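Loretta's Workbench: The Panel Parts Gallery

Last updated 28 April 2020

Hi and welcome back! If you've been following along you know that I've been rebuilding the little control panel for my pottery kiln shed since March, and that I can't leave a box of switches alone once it's open. A few of you wrote to ask what goes into a panel like that and how I keep all the bits straight, so I finally sat down and put a page together. It's part gallery and part me rambling – you were warned.

First, the short history. The old panel came with the shed. It had 54 labels on it in somebody's tiny handwriting and maybe half of them still meant something. I spent a whole evening with a flashlight and a notebook tracing what went where (my knees have not forgiven me). The fan had a switch, the lights had a switch, and there was a third switch that did nothing I could find. I left it on, just in case, and then I lay awake thinking about it.

So, a new one! I ordered most of the parts from Closley, who are slow but pack things beautifully, and the enclosure came from Palacios. I picked the Skara box in the end over the Conura one. The Conura has a nicer door, I'll admit it, but the Skara has more room inside and I have big clumsy hands. It cost a bit more too. Oh well.

Before anything goes in the box I like to lay the parts out flat on the table and shuffle them around. I move a lamp over, go make coffee, come back and move it again. It drives my sister crazy, but drilling a hole in the wrong spot drives me crazier, and I've done that 2 times already on this project. Both holes now have rubber plugs in them and I'm calling it ventilation.

I'm fussy about trays as well. Anything small enough to roll goes in a tray, and every tray gets emptied before I start on the next batch. I lost a terminal screw under the freezer last winter and I'm still mad at it.

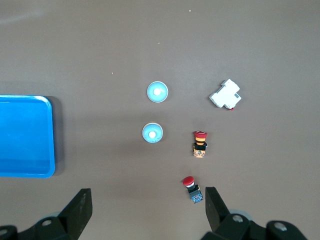
The stop button was the one thing I wouldn't skimp on. I wanted a big red mushroom head that I can smack with my elbow if my hands are covered in clay, and it's going low on the right where I can reach it from the stool. The lamps will sit one over the other on the left side of the door, top one for the fan and bottom one for the kiln supply. I went with pale blue for both, mostly because I think it's pretty! My electrician, a very patient man, will do all the final wiring and he gets the last word on everything inside the box.

Still to come: the door with its holes cut, the labels (typed this time, in letters I can read without my glasses), and the whole thing up on the wall. The wall is going to need a new backing board first, so don't hold your breath. If you have a good trick for cutting round holes in a steel door without scratching the paint, please write to me – masking tape has let me down twice now.

Loretta Bellamy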